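List: cetstead-storage
Date: 07/07/2019
Subject: Re: Box or bin for long thin stock against a wall

On Sunday a member of the Cetstead list wrote:

> I keep dowels and garden stakes upright in a carton on the
> floor. The carton walks away from the baseboard and the
> stakes lean out over the rim. Is a heavier box the answer,
> or a Sultano tube rack?

Weight helps less than depth. With 24 inch stock in a carton 11 inches deep, more than half the length is above the rim and the lean is set by the width of the opening. I would divide the carton into 4 cells with scrap cardboard before buying anything. The Sultano rack is fine but needs a fixing into the wall.

I tried a Prorneso bin in April. It has a wide foot and held its place on a smooth floor, but the sticks still fanned out until I put the dividers in.

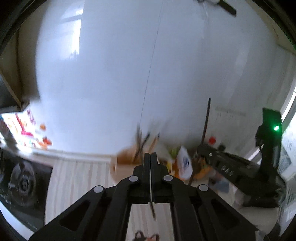
Bagged and packaged goods should go in a separate container. If they share the floor beside the carton they get pushed under the sticks, and the carton can't be slid out without moving everything else first. Same point was made in message 979, in the Yordanov shelving thread.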